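4 Using the Quick Wash programme

Read section 2 (Safety) before the first wash. The Adero washing machine must be level and connected to the cold supply, with the transport bolts removed.

4.1 Before loading

1. Empty all pockets and close all zips.
2. Sort the load by colour and by the care label. Small towels and cleaning cloths may be washed together.
3. Shake out crumbs and grit. Debris left in the fabric collects in the pump filter.
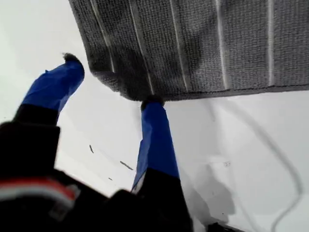

4. Open the door and check that the rubber seal is free of coins and hair grips.
5. Place items in the drum one at a time. Do not fill the drum beyond the mark on the inside of the door.

Note: A single heavy item can unbalance the drum. Add one or two similar items before starting.

4.2 Detergent

1. Pull out the drawer until it stops.
2. Pour liquid detergent into compartment 2. Leave compartment 1 empty on this programme.
3. Do not use fabric softener on terry or microfibre. It coats the fibres and reduces absorbency.
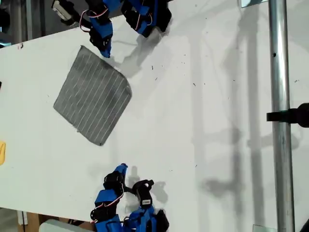
Fig. 4-2. Striped cloth, grey, laid out flat.

4.3 Starting the programme

1. Turn the dial to Quick Wash. The default temperature is shown on the display.
2. Press Temp to change the setting. Quick Wash can be set up to 80 °C.
3. Press Spin to select the spin speed. For cloths with loose or frayed edges use the lowest speed. 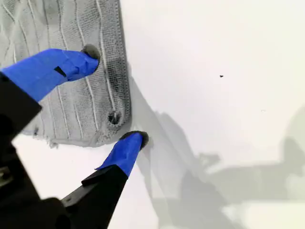
4. Press and hold Start until the door lock symbol lights.

Caution: Do not force the door while the symbol is lit. Water in the drum may be hot enough to scald.

4.4 After the wash

1. Wait for the door lock symbol to go out.
2. Remove the load and pull each piece to shape while damp.
3. Dry flat or on a line. Keep dark fabrics out of direct sun.
4. Leave the door and drawer ajar.
5. Clean the pump filter every 6 weeks (see section 7).

If the display shows E6, close the tap, switch the machine off at the wall and call the service desk. 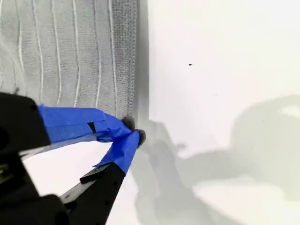
Cerholm, 13 March 2026

Changes in this issue: step 5 of section 4.4 has been added. The spin speed table has moved to section 9. Owners of machines with a serial number below 3000 should keep the previous issue, as the drawer layout differs. Corrections to the text should be sent to Hildegard Teuber, Technical Publications.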